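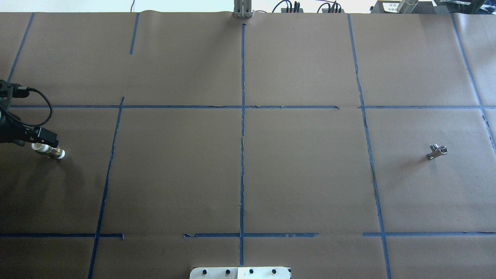 Planning a Garden with Wubit Endale

I met Wubit at the Onyeka café in Nistmont, and she'd already ordered for both of us (ginger tea, very strong). She has grown vegetables on the same plot for 30 years, and I wanted to know how she decides what goes where.

"I start with what we'll eat," she told me. "My first year I planted 40 cabbages. We don't even like cabbage!"

These days she divides each bed into squares and moves the beans every April.
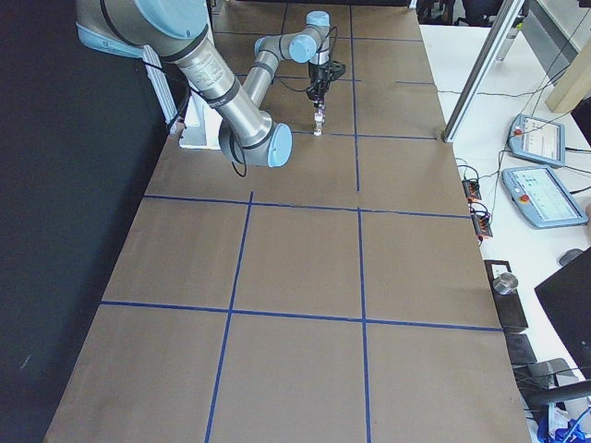
She's much less strict about flowers. Marigolds go wherever there's a gap, and the dill seeds itself. I asked about slugs and got a very long sigh.

"I go out at night with a flashlight. My neighbors think I've lost my keys."

Her one tip for beginners like me was to draw the beds before buying a single seed packet. I went home and tried it, and I've already run out of room for tomatoes.

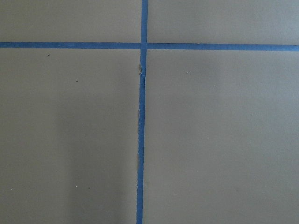 Blue tape, crossing lines.

Next time I'm talking to Oluwatosin Mohammed about pears.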